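Skiramer Equipment Reuse
@skiramer_reuse

Our processor refitting series continues this February with a tower server from the Pekell intake. These posts set out the bench procedure for staff at Skiramer and our partner site, Enditis. Please read the full thread before opening a chassis.
1/9

Before work begins, the unit must be shut down, unplugged and left on the bench with the side cover off. Hold the power button for 4 seconds after the cord is removed. Wrist straps are required at every station.
2/9

Record the asset tag on the intake sheet. Where a tag is missing, write "Na" in the first column and notify the bench lead. Do not carry a number over from a neighbouring unit.
3/9

Memory modules come out before the processor is handled. Place them in the labelled tray in slot order. Units in this batch are to be returned with 64 GB unless the work order states otherwise.
4/9

Open the load lever fully, then lift the cover plate clear of the socket. Nothing may touch the contact pins, including gloves, cloths and compressed air nozzles. A bent pin will normally mean the loss of the board.
5/9

A processor that is out of its socket is to be set on a stable, level surface inside the work area, metal top facing up. It must not be left on the motherboard or on bare metal. Keep the protective cap with it.
6/9

Socket open and memory slots clear, on the Dell board now at the bench: 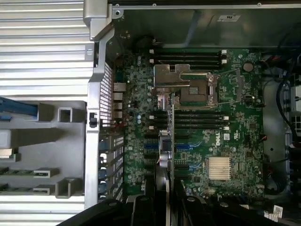
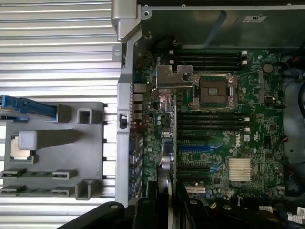

In the second photo, the processor is in a recess of the grey plastic tray, partly covered by its cap.
7/9

Refitting. Align the corner mark on the processor with the mark on the socket and lower it straight down. No pressure is applied by hand. If it does not sit flat, lift it out and check the alignment again. Close the plate, then the lever. Clean the old compound off the heat sink with the approved wipes and apply a fresh amount before it is fastened.
8/9

Testing. Each refitted unit runs the memory check to 100 per cent before the side cover goes back on. Results are entered on the same intake sheet and initialled. Enditis staff should send completed sheets to the Skiramer service desk by 4 p.m. Questions about this procedure may be left as a reply to this post.
9/9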